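In defence of the bin of odds and ends

Every few months someone on our street clears out a hallway or a spare room and tells me with some pride that they no longer have a drawer for odds and ends. Everything has a labelled box now. Batteries are with batteries and string is with string. I have tried this myself, twice, and I think it is a mistake for most households.

My first attempt was after we moved to Pirnirville. I bought 18 small plastic tubs and spent a Thursday evening sorting. By August, 7 of them held one item each. The tub for keys had one key in it, and we still don't know what it opens. When I needed a picture hook I looked in Fixings, then Walls, then Small Metal, and in the end I borrowed one from next door.

The trouble is that labels only work for the person who wrote them, and only while that person remembers what they meant. My partner would put the sticky tape under Post. I would look under Repairs. Neither of us was wrong, but we bought a lot of tape.
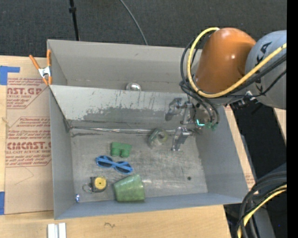
A single open bin asks much less of the people who use it. It needs to be wide, with low contents and no lid, so that one look covers the lot. Sunglasses with bright blue frames can lie next to a tape measure, with a green toy block just above them, and I don't see what would be gained by giving each its own box. They have no connection except that somebody will want each of them one day, and a yellow face on a black tape measure is quick to spot against plain grey. Scuffs and scratches don't matter either. I would sooner use a marked old bin than a smart one I felt I had to keep smart.

Ineke De Haan, who lives two doors down and has the tidiest house I know, disagrees with me completely. She says a mixed bin is just a decision put off. I agree that it is, and I think plenty of decisions can be put off. Deciding where a stray toy block belongs takes longer than the block is worth.

I do accept some limits. Papers should not go in, and nor should medicines or anything sharp. The bin also has to stay shallow. Once things are piled on top of each other you are digging, and then the people with the labelled boxes have a fair point. We empty ours on to the kitchen table twice a year, throw out what is broken and put the rest back. The last time took 12 minutes.

The small tubs went to my brother, who uses them for seeds.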